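Prenach Dinner Set in Pink-Red and Blue, after a spring of suppers

I should say up front that I am fussy about dishes. My mother kept hers behind glass and I grew up afraid of them, so when I finally bought some of my own I wanted the kind you can drop in the sink and forget about until morning. My neighbor Ileana Stanciu had been raving about her Prenach things since March, and after eating at her place twice I gave in and ordered the plate, the tray and a few of the orange-handled forks.

The plate is the one I reach for most. It's round, with a shallow rim, so it is happiest with toast or a slice of quiche, and a bit less happy with anything that has a lot of gravy (I learned that over a good tablecloth!). The color is a cheerful pinky red that makes plain scrambled eggs look like a treat.
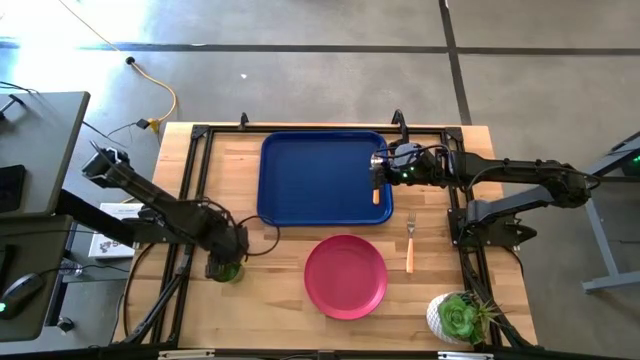

Now the tray, which I nearly left out of the order. It's blue plastic, a plain rectangle, and the raised edges are what won me over, because forks do love to slide off when you're carrying supper out to the porch. The corners wipe clean easily enough, though tomato sauce wants a proper soak.

As for the forks, the orange handles sit nicely in the hand and they're so easy to spot in a crowded drawer. I do wish they were a touch heavier. My brother-in-law Danylo disagrees and thinks they're perfect, but he eats standing up.

I keep a potted succulent at the end of my butcher-block table and the green looks lovely next to all that color. Four stars from me, and I'd give the last half if they sold a matching bowl. I've written to ask and will update this when they answer.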